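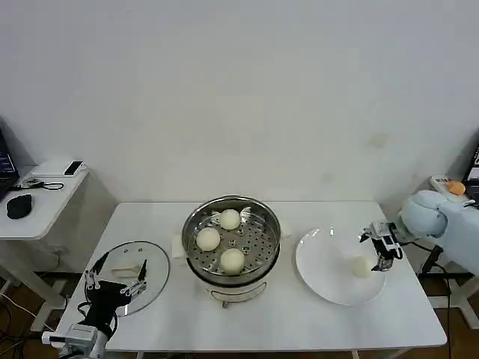
Bun tray loading, April 2009. Three on the tray, the fourth on the plate, lid on the table.

Right, steamer notes, before I forget the lot and have to do it all over again like I did with the rice.

The short version is that I'm much happier with the Sketow than I was in October, when I wrote (see the old green book) that it was "a kettle with ideas above its station". I take most of that back. It gets up to a boil quicker than the pan on the ring ever did, it stays put on the table, and the steam comes up evenly through the holes in the tray so you don't get one soggy bun and three good ones. I still don't like where the drips go. More on that further down.

Dough first. I used the Paredes flour, the soft white one, 454 g of it, which is simply what was left in the bag once I'd scraped the corners out. It's a nice flour for this. It comes together quickly and doesn't fight you, and the colour stays pale, where the Novby one always went a bit yellow on me (lovely for loaves, that one, I'm not complaining about it in general!). Yeast, sugar, pinch of salt, warm water, a spoonful of oil at the end. I kneaded by hand. The mixer is still in bits on the shelf and I wasn't going to put it back together for one bowl of dough.

First rise was in the cupboard with the pilot light, covered. I went off and did the labels for the dry store and when I came back it was well over the top of the bowl, so either the cupboard is warmer than I thought or the labels took longer than I thought. Possibly both. I knocked it back and gave it another knead, a proper one this time, leaning on it. If you skip that second knead you get blisters on the skin. I've skipped it twice now and had blisters twice, so I'm prepared to call that settled.

Shaping: 35 g a piece on the Miteck scales. I know we said bigger, and I know the bigger ones look more generous on a plate, but they need so much elbow room on the tray that you can hardly get any in at once, and the small ones are a nicer thing to eat with a cup of tea anyway. Roll them under a cupped hand with no flour on the table at all. A bare table gives the dough something to grip and you get a tight round top. As soon as there's flour down they just skate about.

The scales, by the way, are drifting again. I had the same ball of dough on twice and got two different answers. I've changed the batteries. If it carries on I'd like us to go back to the old balance, which is slow and ugly and has never once lied to me.

I'm loading 4 to a tray and I think that should be the rule from now on. You can squeeze more on if you're determined, but they swell and kiss, and then you're peeling them apart and losing the skin off both. One towards the back, one to the left, one at the front, and the last goes in on the right. I like going round in that order, it keeps my sleeve out of the way of the rim. Keep the next one waiting on a plate beside the pot so you're not carrying it across the room on your palm, going flat as it goes.

Things to have out before you start, and I mean before, not once the water's boiling:

- the plate
- the lid, off and lying somewhere you can reach it without looking
- a folded napkin
- a clean cloth for the lid
- the jug, already full 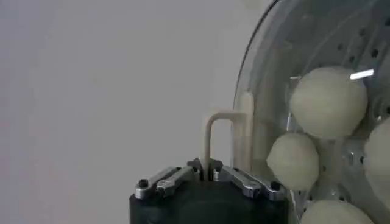 The perforations in the tray want a proper look every time you wash it, while I'm thinking of it. Dough gets into the small holes and sets like grout. A cocktail stick does the job, and so does the stiff little brush from the drawer with the piping nozzles. Please don't use the wire one, there are already scratches and I'm not saying whose.

Lid. I do like being able to see in, it stops me lifting it every two minutes to check, and lifting it is exactly what wrecks them. The bother with any lid is the water that gathers underneath and lands on the buns, and every drip leaves a grey shiny pockmark like a thumbprint. What I've been doing is tying a cloth under it, corners knotted up over the top so nothing trails near the element. You lose the view, obviously, which is maddening after I've just said how much I enjoy it, but the tops come out so much better. I'd like to try propping the lid open a crack with a chopstick instead. I haven't yet.

Water: the reservoir is marked up to 3000 ml and there's really no need to go anywhere near that for one tray. Half full is plenty. When I filled it right up it spat through the tray and the bottoms of the buns went to paste (I ate them, they were fine with chilli oil, but I wouldn't have given them to anybody else).

Timing is still a bit of a muddle in my notes. I've been starting them from cold, putting the buns in over cold water and then switching on, and they seem to like that, you get a last little rise as it warms. But then of course the clock depends on how much water you've put in and how cold the tap is running, so my times from one go to the next don't match up. What I want is a line on the side of the jug and the same amount every time. Must find the marker pen. When the time's up, switch off and LEAVE THE LID ON. Go and wipe the table down. If you whip it off straight away they collapse into wrinkly little purses, and it's heartbreaking after all that.

Squares of paper underneath, or not? I've gone back and forth. Paper is safer. A wipe of oil straight on the metal gives a nicer base and one less thing to cut out, but you have to be quick and generous with it, and if you miss a patch you leave half the bun behind.

To do:

- marker line on the jug
- more Paredes flour, two bags if they have it
- try the chopstick
- ask Miteck whether the scales are still under guarantee (receipt is in the tin)
- second plate, same size, so the finished ones have somewhere to go
- red bean paste. There's a tub at the back of the fridge that I don't trust

Next batch I'm going to leave one bun out of the second rise altogether and steam it alongside the others, just to see what it does.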